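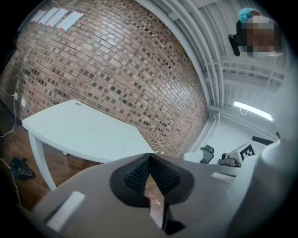

Loukia Konstantinidis reckoned we should start with the kiln and leave the tea until after, as the kiln would be shut up again by noon and the tea would not. She was quite right, and I'm glad we listened, although it did mean standing in the yard at Herath with very cold hands and no cake inside us.

I had wanted to go to the brickworks open day for years and had always managed to be somewhere else. This April I finally kept the weekend free, talked my sister into driving, and off we went up the Calach road with a flask and far too many jumpers. It is a lovely drive once you are past the quarry turning – the lane drops down beside the river and you see the chimney a good while before you see anything else.

Entry was 6 pounds, which included the tour and a paper bag to take a seconds brick home in. There were 19 of us in the morning party, and our guide was Rezaul Gazi, who has a soft voice and had to stop every so often while a lorry went by. He began at the clay pit, or at least at the fence beside it, and told us how the clay is dug in the dry months and left in a great heap over the winter so that the frost can break it up. I had never thought of frost as something you might want!

The moulding shed was my favourite part. They still make some of their bricks by hand, throwing a lump of clay into a sanded mould and slicing off the extra with a wire, and anyone who fancied it was allowed a go. Mine came out with one corner missing and a thumbprint on the top. Sumaiya Abeysekara, on the next bench, made one so tidy that it was put on the rack with the proper ones, and she blushed and said it was only like making a loaf.

Then the kiln, which you can walk right into when it is empty. It is fired to just over 1000 degrees and takes days to cool. Rezaul explained that much of the colour comes from where a brick sits and how much air reaches it, so that one clay can give you reds and tans and a dark, nearly burnt grey. Builders used to throw the dark ones out, he said, and now people ring up and ask for them specially. I have looked at every wall in our town differently ever since, and my sister has asked me to stop doing it while we are crossing roads.

The tea, when we got to it, was in the old drying loft. Dilruba Chowdhury had made a ginger cake that I would happily go back for on its own. The loft has a small display of name stamps from other works, Sondach and Gernumska among them, and I could have spent another hour there if the afternoon party hadn't been coming up the stairs.

Wear old shoes, as the yard is muddy even after a dry week. The next open day is on 2026-05-12, and places are booked through the works office.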